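Went up to Warnon in September on the early coach, mostly because three different people had told me I had to. I don't like being told I have to. The ticket was $50 return from the city, which sounds fair until you learn it doesn't include the open day, the lunch or the boat.

I'd travelled with Nermina Pavlović, who organises most of our trips and believes brochures. She had us at the coach stop at 6.30 am.

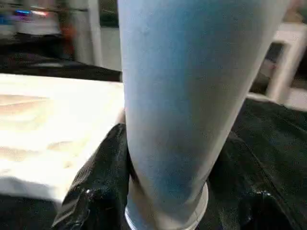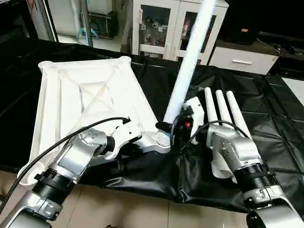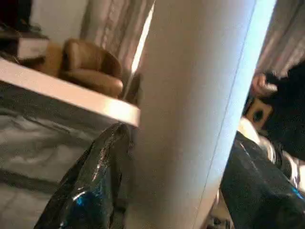

A tall pale cup shape, a white plastic table in pieces on black sheeting, and a white cylinder up close.

Warnon calls itself a harbour town. There is a harbour, and I counted it as one because there was water in it, but the tide was out when we pulled in and what we mostly saw was mud and a row of dinghies lying on their sides. The population is 3000 according to the sign. I'd guess half of those were in the bakery queue. The vanilla slice was good. I'll give them that and I'd go back for it, though maybe not three hours on a coach for it.

The big draw is the Thygesen, an old grain store down on the wharf that has been done up as a visitor centre. On open days you get taken through the parts that are normally locked. Our guide was Marin Petek, a cheerful bloke with a very loud voice, and the tour takes in the loft, the old weighing room and a cellar where, he told us, smugglers used to keep brandy. I asked what the evidence was for the smugglers. He said it was well known locally. Every coastal town I have ever been to has a smugglers' cellar and it is always well known locally.

The weighing room was worth the climb. There's a set of floor scales that still moves when you stand on it, and the ledgers are out on a desk where you can turn the pages yourself. I could have stayed there an hour. We got 7 minutes before we were moved along to the gift shop, where we had as long as we liked. Fridge magnets, tea towels, a jar of local honey with a label saying it was packed two towns over.

Lunch was at the Otska, up the hill. Hrvoje Popescu from our group had booked it months ahead on the strength of the view. You do get the view, if you have one of the four tables by the window. We didn't. The fish was fine, the chips were better, and the salad was a leaf. Kastriot Shehu had the soup and said it was the best he'd had all year, so perhaps I ordered badly. Service was slow but friendly, and they didn't mind splitting the bill, which I can't say for every place.

After lunch you can climb the 155 steps to the lookout or take the Jimine, the little ferry that goes across to the point and back. I did the steps. The brochure promises whales in season and doesn't say which season. I saw a container ship and a lot of gulls. Those who took the ferry reported the same gulls from underneath. Édgar Chávez did both and was asleep before the coach had left the car park.

A few practical things for anyone thinking of going anyway. The toilets at the wharf close at 4 pm and the coach leaves at 5. The Thygesen takes cards but the bakery and the ferry want cash, and the only ATM we found was in the pub and charged for the privilege. Take a coat, even if it's warm in the city. The wind comes straight up the main street all afternoon. Parking looked easy enough if you'd rather drive, and you'd have the choice of leaving early.

Would I call it the jewel of the coast, as the brochure does? No. It's a pleasant small town with a decent old building, one excellent cake and a very good pair of scales. If they let people spend longer with the ledgers and dropped the brandy story, I'd think about recommending it properly. Nermina has already put her name down for the spring open day next year. She says the tide will be in.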